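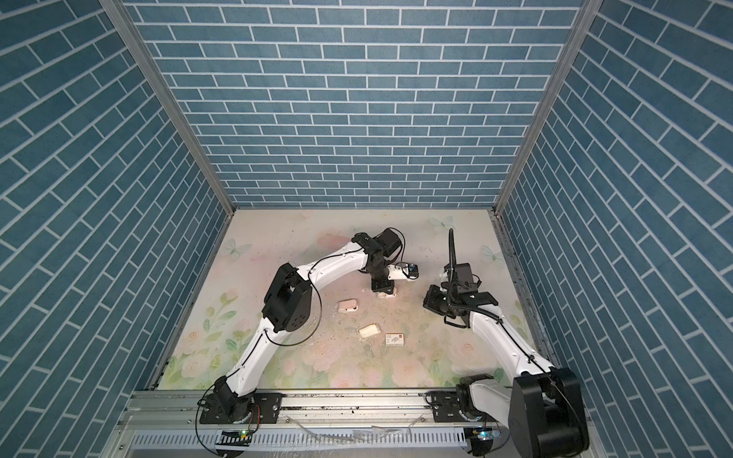 Notes for session 3: can a machine tidy up yet?

Short version: a bit, and it's thrilling when you see why the bit is hard!

Think of clearing odds and ends off a mat. You do it without looking. A robot has to find each thing, pick a place to grip it, close its fingers hard enough to lift but not to crush, and then put it down somewhere sensible. A chunky block is kind, because it has sides to hold. A flat card is a beast – there's nothing to get hold of, so you either slide it to an edge or get a fingertip under it. Crumbs are worse still (a gripper is simply the wrong tool, and you want a brush).

**Why two arms?** One can hold while the other works. Folding, opening jars, peeling lids: all much easier. The price is that they must keep out of each other's way.

**The Vodthorpe trial.** Hryhorii Tkachenko ran 712 pick-ups of small household items, and cards failed far more often than blocks. I love this result, as most people guess the heavy things will be the trouble.

**Shop floor or kitchen?** Orham's packing line does one job all day with the same parts, and does it well. Your kitchen drawer changes every morning.

**Before next time**

- Pick a chore that takes you under 15 minutes.
- Write down every grip you use.
- Mark the ones that need two hands.
- Bring the list, messy is fine.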